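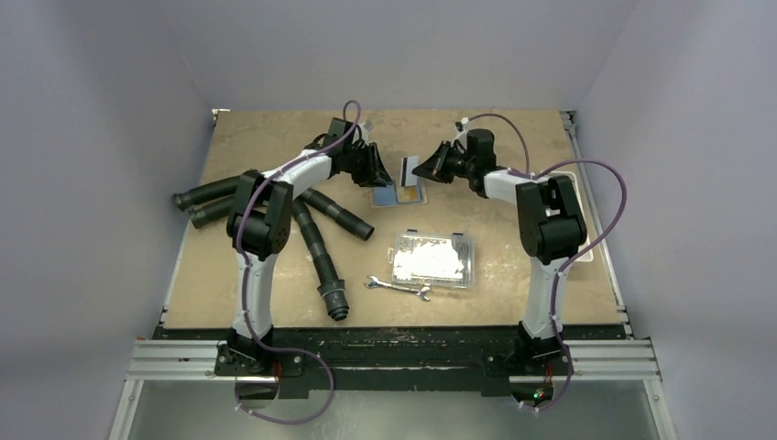
Savvas Politis told us that a particleboard top should be left alone until it fails, and that more boards are ruined by sanding and patching than by anything people do on them. He repeated the point when he read a draft of this section, and asked that we not treat a scuffed board as a damaged one. We have tried to follow that advice in the grading described below, though we do not agree with him on every point.

4.2 Surface wear and edge condition

Particleboard tops are common in workshops, schools and laboratories for the plain reason that they are flat and cheap. Most published work on their service life deals with load and sag. Much less has been written on how the surface itself ages, and what there is comes mostly from kitchens, where water is the main concern. Our survey took in 1,031 tops at sites supplied by Ortner and Minitgate, all of them in dry indoor use. Kitchens and wash areas were left out.

Each top was given a grade from 0 to 4. Grade 0 is a board with no mark that can be seen at arm's length. Grade 1 covers light scuffing and changes of colour, with no break in the surface. Grade 2 is used where chips have lifted but the board is still flat to the straightedge. Grades 3 and 4 cover swelling and loss of material. Figure 4 illustrates the general look of a board at the lower end of the scale: beige, speckled and slightly worn, with darker scuffs near the front edge and thin metal strips along the left and right sides.

Figure 4. Particleboard work surface with edge strips at the left and right. Note the darker scuffs towards the front.

The position of the wear was recorded by dividing each top into a front, a middle and a rear band of equal depth. Front wear was the most common pattern across all sites, in keeping with what anyone who has worked at a bench would expect. Sleeves, belt buckles, tool boxes and the heels of hands all pass over the front band first. The middle band tended to show marks in small groups and the rear band was often close to new, even on old tops. Where the rear band was worn and the front was not, we asked whether the top had been turned around. At most of those sites it had.

Turning is worth a short comment. A top with square corners and no cut-outs can be unscrewed and turned end for end in a few minutes, and this puts the fresh rear band under the user. Of the tops in the survey, 168 had been turned at least once. Their grades were a little lower than those of unturned tops of the same age, but the turned group also came from better kept sites, and we would not put much weight on the difference. Some had spare screw holes close to the front edge, and these had begun to crumble in several cases.

The edges gave us more trouble than the faces. A particleboard face is denser than its core, so an open edge takes up moisture and loses chips well before the face does. Four edge treatments were found: bare, taped, painted and metal strip. Taped edges were sound for as long as the tape held — the adhesive was nearly always what gave way, beginning at the corners. Painted edges were hard to grade, as fresh paint can hide old swelling. We pressed each painted edge with a thumbnail at three points and recorded any give.

Metal strip did well on the sides to which it was fitted. It is often put on two sides only, and the other two are then left bare or treated in some other way, so a single edge grade for the whole top would have been misleading. We graded each side on its own and report the worst. An earlier version of our form had one box for all four sides, and 86 tops graded on that form had to be visited again. The new form came into use on 22nd March and all results given here are from that version.

Cleaning was the other factor we tried to record. Sites were asked what they used and how often. Answers on frequency were poor and we have not used them. Answers on products were better, with most sites naming either a damp cloth or Flultent wax, and a few using both. Waxed boards were darker in the front band than unwaxed ones of similar grade, and a grader who relies on colour will mark them down. Graders were told to judge by touch where the colour was uneven. Wendelin Zwahlen, in written comments on the method, thought this still left too much to the individual, and suggested a reference set of offcuts to be carried from site to site. We made up such a set for the Cumstead visits in April and found it useful, mainly for settling disputes between Grades 1 and 2.

Agreement between graders was checked by having two people mark the same top without speaking. At single sites agreement reached up to 90 per cent on the face grade. It was lower on edges, and lowest of all on painted edges. Nearly all of the disagreements were by one grade. Light made a difference too: a low lamp brings up lifted chips that cannot be seen under ceiling lighting, and some tops moved from Grade 1 to Grade 2 when a torch was laid on them. The torch was used at every site after the first two. The tops at those two sites were not graded again, and they are marked with an asterisk in the appendix.

As to Politis's objection, only a small share of tops had been sanded. Those that had were uneven to the hand and had often lost the dense outer layer in patches, which supports his view. Patching is a different matter. Filled screw holes held up well, particularly where the filler had been sealed, and we found no case in which a filled hole had spread. Replacement intervals are taken up in Section 4.3.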